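Velarlow Table Oil, Satin
Made in small batches at Wurnside

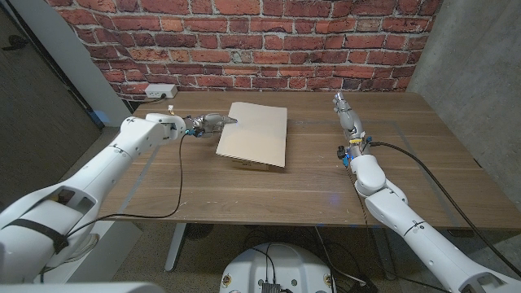 Warm brown tabletop with a straight grain.

Hi, and welcome to the page for the thing I get the most email about! Velarlow is the oil I started mixing for my own kitchen table, and it grew from there (first my sister wanted a jar, then her whole street did). It's a satin finish for indoor wood that gets used every day, so dining tables, desks, benches, and that sideboard you keep meaning to do something with.

I make it with linseed oil, a little beeswax and orange oil, and it smells like it, which I love and my dog does not. It goes on thin and stays in the wood, so you can still feel the grain under your hand. If you want a thick glassy shine, you'll be happier with a varnish and I won't be offended.

What you get
One 225 ml tin, lint-free cloth included
Two coats on most dining tables from a single tin, with some left over for touch-ups
Color: clear, but it will warm up pale wood a bit, so please try it underneath first

How I put it on
Sand along the grain, finishing with 180 grit, and wipe off all the dust. Pour a puddle the size of a cookie, spread it out with the cloth and keep going until the whole top looks evenly wet. Leave it 20 minutes, then buff off everything that hasn't soaked in. Everything! A sticky table is nearly always a table with too much oil left sitting on it. Second coat the next day, same again, and then keep hot mugs off it for a week.

Please lay used cloths out flat outdoors to dry before you throw them away. Oily rags bunched up in a trash can may heat up and catch fire, and I'm serious about that one.

Will it work over old varnish? No, sorry, it has to reach bare wood. Old oil or wax is usually fine after a good clean and a light sand. For outdoor furniture, look at Villalobos Deck Oil instead, which I stock but don't make.

Shipping
Orders go out from Alanport every weekday morning if they're in by 8:00. Shipping is free when you spend over $80. I number my batches, and the current one is 939, a touch more golden in the tin than the last but the same once it's on.

Item code: VEL-225-S
In stock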